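Basari Wool Picnic Rug, Large
Woven for Umali Outdoor Living

I've been selling picnic rugs since I had a trestle at the Sunday markets, and this is the one that comes along in our own car boot. Dennis Rudd, who weaves them for us at Prandater, changed the yarn in February, and the new batch is softer without losing any of its weight (he was very pleased with himself, and fair enough!). It's 900 grams of lambswool with a waxed cotton backing, so you can plonk yourself down on dewy grass at the footy and get up again with your dignity intact.

The colours are Gum, Harbour and Burnt Toffee – that last one is my favourite, mostly for how well it hides the tomato sauce. Two adults and a couple of wriggly kids will fit comfortably, or one adult and a kelpie who believes the whole rug is hers. The leather carry strap is sold with it, and a spare is available if yours goes missing at the beach, as mine did.

Care
Shake it out, let it dry over the fence, and spot clean the wool with cool water and a mild soap. Please don't put it in the washing machine or the dryer. Moths do love it, so tuck a bit of cedar in with it over winter.

Details
Product code: 764
Wool weight: 900 g
Backing: waxed cotton
Strap: leather, removable
Repairs: free for 3 years, postage one way

Marites Tagle looks after orders and will happily post you a swatch if you can't settle on a colour. Picnic baskets, cutlery rolls and thermoses are listed separately under Tableware and Hampers.
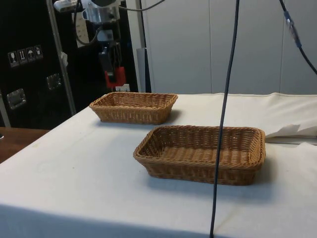

2 min read

Woven baskets go with the rug a treat, for the bread and the fruit. Ask Marites about sizes when you order.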